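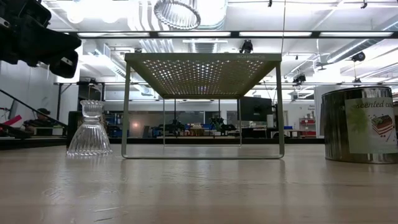
Glass candle holder, the little green shelf and the tin with the cake on its label.

I have too many small things. When I moved to Pivstead in February I promised to myself that I would unpack only what I use, and of course I unpacked everything.

The shelf riser cost me 30 at Rolel, and it is the best thing I bought this year. It is only a metal top with holes and thin wire legs, but it gives me two floors where before I had one. The low things can go under it. The tall things must go on top or stay beside it, and I needed some evenings to decide which.

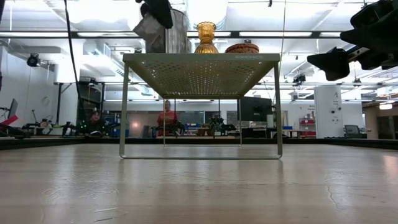 Gray container, amber vase and round basket, all on top.

I like the vase in the middle best. The glass is ribbed and it takes a yellow and orange color from the light. My friend Ratree Rungrueang thinks the basket should stand there, as it is low, and the two tall ones should go at the ends like on a fireplace. Maybe she is right. I tried it her way for nearly 500 minutes (one working day!) and then I changed it back.

The small glass is more difficult. Bottles, jars and cups look nice together, but they slide and knock each other when somebody closes a drawer. 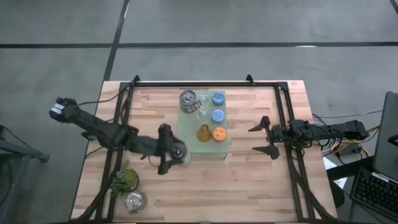 So I keep them on a tray now, with a bit of space between them. When I want to wipe the table I can move one tray and I don't have to carry every bottle separately. I am still looking for a second one in the same size. Lokitz had them in white only, and I will ask again after the holidays.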